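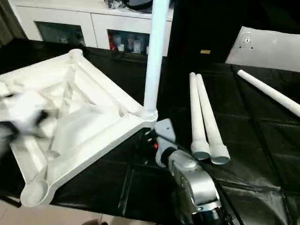
Photo: Kvaran product desk

Kvaran Stackable Shelf Unit, White
Posted in May by the Kvaran product desk

The Kvaran is a light shelf unit for the rooms where a heavy bookcase is too much. Most of our customers put it in the bathroom, the laundry corner or the pantry. It is made from molded plastic shelves and round poles, and the parts hold together by pushing one into the other. There are no screws in the box and you do not need a drill.

We have sold this unit in our shop in Narnwood for several years. In this time the supplier changed the color one time (it was a cream tone before, now it is clean white) and made the poles a little thicker. If you own the older cream model, please note that the new poles do not fit in the old shelves. We still keep a small quantity of old poles, order code 2905, and when they are finished there will be no more.

What is in the box

The standard set has four shelves, twelve poles, four feet and one sheet with drawings. The sheet has almost no words, only drawings, and some customers told us that step three is difficult to understand. In step three you must turn the shelf so that the flat side looks up. If you put it the other way the unit will stand, but small bottles will sit badly on the ribs.

Size and weight

Each shelf is 42 cm on the long side. The height between two shelves is fixed by the pole and can not be changed, but you can leave out one shelf and keep a taller space at the top by using two poles with the joining piece. The joining piece is sold separately under the name Irnum connector. Please do not join three poles in this way, the unit becomes too soft and will move from side to side.

The maximum load for one shelf is 100 newtons when the weight is spread over the full surface. For people who do not think in newtons, it is near to the weight of ten full one-liter bottles of water. Put the heavy things low. Towels, paper and empty jars can go on top.

Putting it together

Find a floor that is flat. Push the feet in the first shelf from below, then stand the shelf on the floor and put the four poles in the corners. Press each pole straight down with the palm of your hand until it does not go more. A pole that goes in with an angle can damage the edge of the socket, and this kind of damage is not covered by the guarantee. When all four poles are in, place the next shelf on top and press the corners one after another, a little each time. It is better than to press one corner fully and then fight with the other three.

A rubber hammer is not necessary. If you want to use one, put a folded cloth between. A metal hammer will break the plastic.

If you want to take the unit apart later, turn the pole slowly to the left and to the right while you pull. In cold rooms the plastic is harder, so bring the unit inside for an hour before.

Cleaning and care

Wipe with warm water and normal dish soap. The white surface is matte and it can keep marks from hair dye, turmeric and some cleaning sprays with color. We tried baking soda paste on a turmeric mark and it became lighter but did not go away. Do not use the scratchy side of a sponge. The shelves can go in the bathtub for a wash, not in the dishwasher.

The unit is for inside use. On a balcony with strong sun the plastic becomes yellow and later weak, and we do not replace units which were used outside.

Spare parts

Feet, poles and single shelves can be ordered in any quantity. We keep some 400 poles in the Narnwood store, so a lost one is normally sent the next working day. Please write in your order whether your unit is the cream or the white model. If you are not sure, measure the pole thickness with a ruler and send us the number.

Returns

You can return the unit in 30 days if all parts are there. The box may be opened. We ask only that you take the poles out of the shelves before you send it, as an assembled unit does not travel well and the postal service will charge you for a large parcel.

Related items

Irnum connector, white, pack of four
Zudano hanging basket for Kvaran shelves
Zudano non-slip shelf mat, cut to size
Kvaran corner unit, three shelves
Kvaran replacement feet, pack of eight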